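Restley Private Clinic
Kitchen Guidance for Patients Returning Home

Patients discharged from the Gemwood Wing are advised to prepare their kitchen before admission. Items in daily use should be kept between hip and shoulder height. Loose mats should be taken up and the kettle filled only as far as needed.

Cooked meals may be frozen in single portions and labelled with the date. Chilled leftovers should be eaten within two days. Medicines are to be stored away from the cooker and sink.

Meals should be taken seated, at a table with a clear edge on which both forearms can rest. 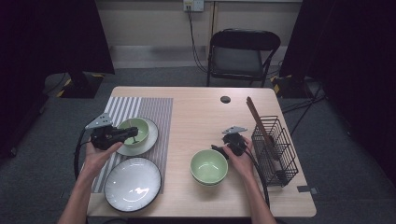 Striped placemat and small white plate with a ribbed rim.

Questions may be put to the Home Support Desk, extension 312.

Page last reviewed July 11, 2025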